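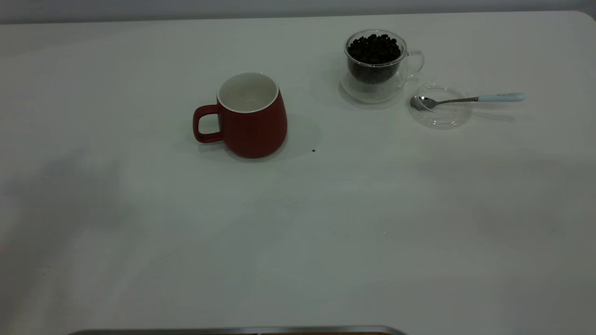 お問い合わせ履歴:Viveto 抽出が途中で止まる、コーヒーがぬるい(エラー31)

状態:解決済み
受付日:2025年12月23日
製品:ネセック Neseck コーヒーメーカー Viveto(保温ポット付き)
お客様:オスカリ・トゥオミネン(Oskari Tuominen)様
担当:パスカル・フレーリヒ(Pascal Fröhlich)

お客様からのご連絡

はじめまして。いつもお世話になっております、と書くほどお世話になったことがまだないのですが、Vivetoを使いはじめてから故障らしい故障がなく、こちらの窓口に連絡するのはこれが初めてです。説明書は引き出しにちゃんと入っていました。妻がしまっておいてくれたおかげです。

症状を書きます。朝、いつも通り水を入れて粉をセットしてスイッチを押すと、最初はごぼごぼと元気な音がするのに、ポットの半分くらいのところで急に静かになります。しばらく待つとまた少し動き、また止まり、そのうち表示部に「31」と出て、ピーと鳴って終わりです。できたぶんのコーヒーを飲んでみると、ぬるいです。我が家は猫舌が多いのでぬるいこと自体は歓迎されているのですが、私は熱いのが好きなので困っています。

説明書の後ろの表を見たら、31は「給水経路の異常」とだけありました。もう少し詳しく教えていただけないでしょうか。

自分でやってみたことは次の通りです。
・電源を抜いて一晩おいた(翌朝は最後まで入ったのに、その次でまた止まった)
・水タンクを外して洗った
・コンセントを台所の別の場所に変えた(変化なし)
・粉を少し粗くした(薄くなっただけ)

年末に義理の両親が泊まりに来ます。義父は大変なコーヒー好きで、前回来たときにこの機械をずいぶんほめてくれたので、できればそれまでに直したいと思っています。急かすようですみません。

サポートからの返信

トゥオミネン様、ご連絡ありがとうございます。サポートのフレーリヒと申します。これまで長く使ってくださっていること、そして試されたことを丁寧に書いてくださったこと、どちらもとてもありがたく拝見しました。特に「一晩おいたら一度だけ動いた」というところが、原因を考えるうえで大きな手がかりになります。

説明書の表がそっけなくて申し訳ありません。エラー31は、ヒーターに水が流れてくる速さが足りず、本体が安全のために加熱を止めたときに出ます。加熱を止めている間にも中に残った水は少しずつ落ちていきますので、途中で静かになったり、できあがりがぬるくなったりするのはこのためです。ヒーターそのものが切れている場合は別の番号になりますから、そこはひとまずご安心ください。

流れが悪くなる場所としては、タンクの底の弁、カートリッジ式の浄水フィルター、ヒーター手前の細い管、抽出口のどれかを疑います。それぞれ見分け方がありますので、お手数ですが次のことを教えていただけますか。

・浄水フィルターはKastenのものをお使いでしょうか。最後に交換されたのはいつ頃でしょうか。
・お住まいの地域の水は硬いほうでしょうか。やかんの底に白い粉がつくようでしたら硬めです。
・石灰取りはこれまでにされていますか。されている場合、何をお使いになりましたか。
・粉を入れず、フィルターも外して、水だけで動かしたときはどうなりますか。

最後の項目は、終わったあとのポットのお湯が熱いので、どうぞお気をつけください。

お客様からの返信

早速ありがとうございます。説明がわかりやすくて、妻にも読んで聞かせました。

フィルターはKastenです。交換したのは、ええと、これが恥ずかしい話で、思い出せる限りでは3月です。まとめ買いした箱が戸棚の奥から未開封のまま出てきました。買ったことに満足してしまったようです。

水は硬いです。やかんの底は白いどころか、子どもに「月の表面みたい」と言われています。以前に住んでいた町では気にしたこともなかったので、引っ越してきて最初の冬にシャワーの穴が詰まったときは本当に驚きました。考えてみれば、シャワーが詰まるならコーヒーメーカーだって詰まりますよね。

石灰取りは一度だけ、お酢でやりました。家じゅうが酢漬けのにしんのような匂いになって、妻から二度とやるなと言われ、それきりです。

それから、水だけで動かしてみました。フィルターなし、粉なしです。前よりは長く動きましたが、ポットが8分目になる手前で止まり、やはり31が出ました。途中から湯気の勢いが弱くなったのもわかりました。

サポートからの返信

トゥオミネン様、ありがとうございます。おかげさまでだいぶ絞れてきました。お子様の月の表面というたとえは、こちらの同僚にも大変好評でした。

フィルターを外すと長く動いたということは、まずフィルターが詰まりかけています。ただ、外しても止まってしまうので、本体側の管にも石灰がたまっているようです。つまり両方ですね。硬水の地域ではよくある組み合わせで、部品が壊れているわけではない場合がほとんどです。

そこで、フィルターの交換の前に、本体の石灰取りをお願いいたします。順番が逆になりますと、せっかくの新しいフィルターが薬剤を吸ってしまいます。

使うものはNerkarの石灰取り(粉末タイプ)をおすすめします。クエン酸が主成分ですので、お酢のような匂いはほとんどしません。奥様にもお許しいただけるのではないでしょうか。お酢は匂いが残るだけでなく、長く使うとタンクの弁のゴムを傷めることがあり、今後も避けていただければと思います。

手順です。

1 電源を切り、本体を冷まします。直前までお使いだった場合は、しばらくお待ちください。

2 浄水フィルターを抜きます。ペーパーフィルターと粉も入っていないことを確かめてください。

3 タンクの底の弁を指でそっと押し、なめらかに戻るかどうか見ます。引っかかるようなら、ぬるま湯を入れたまま何度か押してみてください。白いかけらが出てくることがあります。

4 別の容器にぬるま湯を用意し、Nerkarを1袋溶かします。タンクの中で直接溶かすと、粉が弁のまわりに固まって残りがちです。

5 溶液をタンクに移し、ポットを置いて、抽出ボタンと時計ボタンを同時に長押しします。表示が「CAL」に変わったら手を離してください。

6 本体が動いたり休んだりを繰り返します。途中の長い沈黙は、薬剤を管の中にとどめておくためのものです。エラーの表示が出ないかぎり、そのままお待ちください。

7 終わったらポットの中身を捨て、きれいな水で抽出を3回行います。

8 新しいフィルターを水に浸し、泡が出なくなってから取りつけます。

かなり石灰がたまっている場合、手順6の途中で31が出ることがあります。そのときは電源を切って少し休ませ、同じ溶液のままもう一度「CAL」から始めてください。溶液は濁っていても使えます。

ご両親がいらっしゃるまでに間に合うことを、私も願っております。

お客様からの返信

経過の報告です。Nerkarは駅前の金物屋に置いてありました。店のご主人が、この町でいちばん売れるのは電球とこれだと言っていました。

手順3の弁は、引っかかりました。押しても戻りがのろのろしていて、言われた通りにぬるま湯で何度も押していたら、白い薄いかけらがぺらぺらと出てきました。子どもが横で「月の石だ」と騒ぐので、小皿に取って見せてやりました。今は窓辺に飾ってあります。

手順5で少しつまずきました。同時に長押ししているつもりなのに、時計合わせの画面になってしまうのです。何度やっても同じで、指の太さのせいかと思って妻に代わってもらったところ、一度で入りました。抽出ボタンのほうをほんの少し先に押すのがこつだそうです。説明書に書いておいてもらえると、同じところで困る人が助かるかもしれません。

手順6では、予告してくださった通り31が出ました。知らなかったらここであきらめて新しい機械を見に行っていたと思います。電源を切って、洗濯物をたたんで、もう一度始めました。二度目は最後まで行きました。出てきた液はうす茶色で、底に砂のようなものが沈んでいました。

すすぎも済ませてあります。ただ、新しいフィルターをつけて水だけで試したら、31は出なかったものの、最初の音がするまでに妙に時間がかかりました。これは普通でしょうか。

サポートからの返信

お疲れさまでした。長押しの件、こちらで同じ型の本体を使って試してみたところ、確かに時計ボタンが先になると時計合わせに入ります。手順書の該当箇所に「抽出ボタンをわずかに先に」と書き加えるよう、担当に依頼しました。奥様によろしくお伝えください。

最初の音が遅い件ですが、新しいフィルターの中に空気が残っていると起こります。一度フィルターを抜き、水の中で逆さにして、軽く振ってみてください。泡がまだ出てくるようでしたら、それが原因です。出なくなるまで浸してから戻していただき、もう一度水だけで動かしてみてください。

それでも遅い場合は、フィルターの差し込みが浅いことも考えられます。Kastenのカートリッジは、最後に小さくかちっとはまる感触があります。新品のうちは少し固いので、思ったより強めに押していただいて大丈夫です。

今後のお手入れの目安もお伝えしておきますね。硬水の地域では、フィルターは抽出100回ごとの交換をお願いしております。数えるのは面倒ですので、時計ボタンを単独で長押しして「FIL」を選んでいただくと、本体が代わりに数えて知らせてくれます。工場出荷時にはこの機能が切ってあるため、ご存じない方が多いのです。石灰取りのほうは、フィルターの箱が空になるたびに一度、というくらいの覚え方でちょうどよいかと思います。

お客様からの返信

泡、出ました。たくさん出ました。差し込みも浅かったです。かちっという感触は、これまで一度も感じたことがなかったので、もしかすると前のフィルターもずっと浅いままだったのかもしれません。

直したあと、粉を入れていつもの量で淹れました。止まらず、31も出ず、ちゃんと熱いです。味もずいぶん違って、酸っぱいような妙な後味が消えました。豆のせいだと思って買う店まで変えていたのですが、前の店の豆に謝らないといけません。

FILの設定も入れました。こんな機能があったのですね。やかんのほうも残っていたNerkarできれいにしたら、子どもには月がなくなったと残念がられました。

義父母は予定通り来ることになっています。義父にはこのやりとりを読ませるつもりです。こういう話が大好きな人なので、きっと自分の家の機械も開けてみたくなるだろうと思います(型は違いますが、同じネセックのものです)。

一つだけ追加で教えてください。旅行などで何日も使わないとき、フィルターはつけたままでよいのでしょうか。

サポートからの返信

直ったとのこと、本当によかったです。読みながら、こちらまで熱いコーヒーが飲みたくなりました。

長くお使いにならないときは、フィルターを抜いて、きれいな水を少し入れたコップに立て、冷蔵庫に入れておいてください。乾かしてしまうと中の粒が縮んで、水の通り道が偏ります。タンクは空にして、ふたを開けたままにしておくと匂いがこもりません。お戻りになったら、一度水だけで動かしてから普段通りお使いください。

お義父様の機械の型番がおわかりになりましたら、新しいお問い合わせとしてお送りください。型によって石灰取りの入り方が違い、ボタンではなく、つまみを回して始めるものもあります。

この件はいったん解決済みといたしますが、31がまた出るようでしたら、同じ件名のままご返信いただければ再開できます。どうぞ楽しい年末をお過ごしください。

社内メモ(フレーリヒ)

・原因:フィルターの交換時期超過、弁と給水管の石灰付着。フィルターの差し込み不足も以前からあった可能性。
・部品交換なし、修理受付なし。
・手順書の修正依頼:CALに入るときのボタンの順序。
・エラー一覧の31の説明が短すぎる件、今回も指摘あり。「石灰取りとフィルターの確認を」の一文を足せないか、再度相談する。
・FILの初期設定を硬水地域向けの出荷分だけでも入れておく案、まだ返事をもらっていない。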